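The Long Table at Bekholm

If you come into Bekholm by the river road, you pass the old meeting house before you pass anything else, and most people do pass it, which is a shame. It was put up by a small religious community that held everything in common, from the plows to the soup kettles, and at its fullest the village had 131 members living in eleven brick houses along one street.

I went up on 1st January, when the house is opened for the New Year's bread supper, and I'll admit I went mostly for the bread. The founders baked a dark rye loaf for every household (and one extra for whoever might be on the road), and the ovens behind the meeting house are still lit for it. The crust could stop a door, but with butter and a bit of plum jam it is a wonderful thing!

Inside, the long table runs nearly the whole length of the room. Men sat on the window side and women by the stove, and the clerk read out the accounts while everyone ate. His ledger has survived, all 269 pages of it, and he wrote down everything: candles, lamp oil, a goat swapped for a clock, a quarrel over a fence at Drinard that dragged on until May.
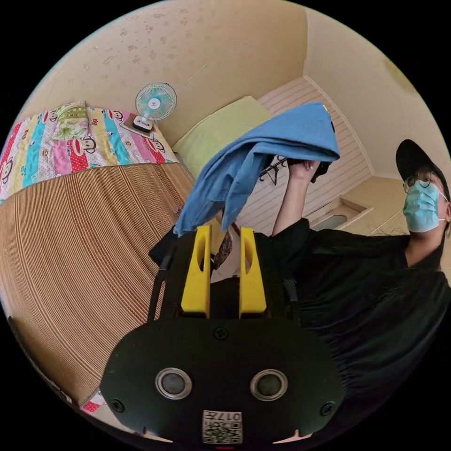
Zoriana Kravets remembers the suppers being a good deal quieter when she was a girl, with no talking at all until the ledger was closed, and she would like to see that custom brought back for at least the first loaf. I'm not sure I could manage it myself. The man beside me had so much to tell me about roof slates that my soup went cold, and I wouldn't have missed a word. The house opens again in May, on Saturdays, and the ledger is kept in the case by the stairs.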